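Tickets My queue Knowledge base Reports Log out

Ticket 224: Route sheets print with wrong stop order after label update
Status: Resolved
Site: Gotgate depot
Component: Nernico print service

Reported
Walking-route sheets for the Tatside district come out of the printer with the stops out of sequence. The on-screen list is correct. Only sheets longer than one page are affected. First seen on the early shift in October, after the label pack was updated.

Steps to reproduce
Open any Tatside route with more than 15 stops. Choose Print, then Full sheet. Stop 2 on paper is the stop listed as number 10 on screen.

Log
06:40 — Reproduced on two workstations. Same output from both, so the local printer driver is not involved.

07:05 — Exported the print job to a file before it reached the spooler. The order is already wrong in the export. The fault is in the Nernico service or in the data it receives.

07:30 — Compared the data handed over before and after the label update. The stop number used to be sent as a number. It is now sent as text, so 10 sorts ahead of 2. Short sheets use a different template, which keeps the order it is given and does no sorting.

07:50 — Tried the Šindelář template in place of the standard one. Order is still wrong.
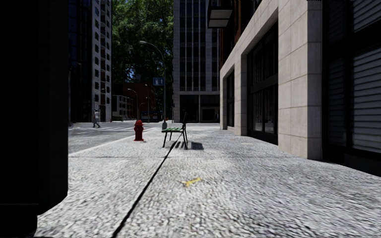 Rendered street view with yellow arrow on the paving.

08:10 — Switched back to the standard template.

08:25 — Changed the sort field in the long-sheet template from label to position. Position is still stored as a number and was not touched by the update. Restarted the print service.

08:40 — Test print of 5 long routes. All in the correct order. One had a blank last page, caused by a page break left at the end of the footer block. Removed the break and printed again, no blank page.

Resolution
Long-sheet template now sorts by position. No change made to the label pack. Sheets printed before the restart should be thrown out and printed again, including any saved as PDF.

Follow-up
The return-leg template has the same sort line but is not in use at Gotgate. Correct it before it is turned on. The vendor has been asked whether the change to text was intended — reply pending.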